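Questions I get asked about following Kitesside FC

Last updated Oct 24, 2020

I've been writing about Kitesside for a good few years now and the same questions keep landing in my inbox, so I've put the answers in one place. If yours isn't covered, drop me a line and I'll get round to it (eventually!).

Who are Kitesside, then?

A semi-professional football club, playing in blue and white at Bondholm Road. We're not big and we're not rich, but we've got a proper stand down one side and a pitch that drains better than most at our level. I've been going since I was nine and I'm not going to stop now.

Is it true Wenceslao Salinas is leaving?

This is the one everyone wants to know. As far as I can tell, no. He signed a new deal in July which runs for two more seasons, and all the talk about Nirnutlow Town came from one post on a fans' forum. Could they come in for him in the summer? Of course they could, he's the best left-sided midfielder in the division. But nothing has been agreed and I'd be very surprised if he went before the season's out. 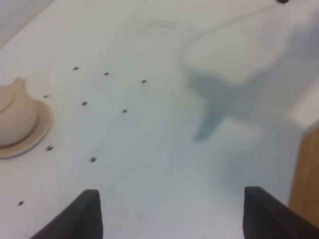
The other thing to remember is that he likes it here. He's told the matchday programme more than once that he wants to get us promoted before he thinks about anything else, and I believe him. Call me soft if you like.

How many games has he played for us?

His last start was his 95th in all competitions. I keep my own records and they don't always match the club's, mostly down to a cup tie that was abandoned at half-time - they count it, I don't.

What's the ground record?

1,428, for the derby against Nirnutlow. I was there, squashed against the railings behind the goal, and saw hardly any of it. We drew 2-2 and I heard both our goals more than I saw them. A normal league gate last season was nearer the 805 we had for the final home match, and the lowest I can remember was 318 on a filthy night in the county cup.

Why do you always call the manager "the Gaffer" and never use his name?

Habit. My dad did it with every manager we ever had, and we had a lot of them.

Who's Ojeda and why do people sing about him?

Ojeda was our centre forward years ago, long before my time on the blog. He scored the winner in a play-off final with his shin and then missed an open goal the week after in a friendly, so the song has one verse about each. You'll pick it up by your second match. The second verse is the rude one.

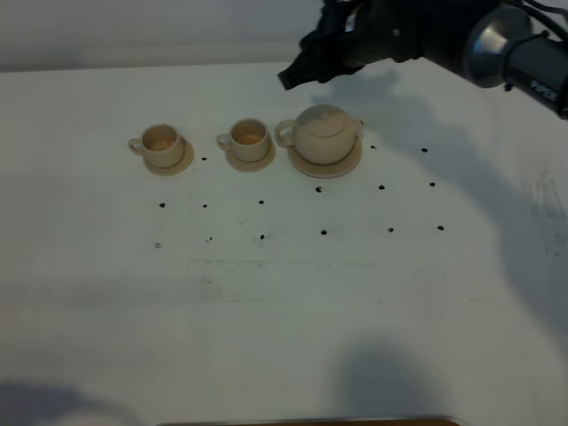

There was a campaign to name the bar after him too, and I still think it's a lovely idea. Last I heard the club were thinking it over, which is what they said the year before as well.

Do you get paid for this?

No, and it shows! I pay for the website myself and write most of it in the evenings.

Can I write something for the site?

Yes please. Match reports from away games are what I'm shortest of. Keep it clean, get the scorers right and send it over by the next morning if you can. I'll fix the spelling but I won't change your opinions, even if you think we should play three at the back (we shouldn't).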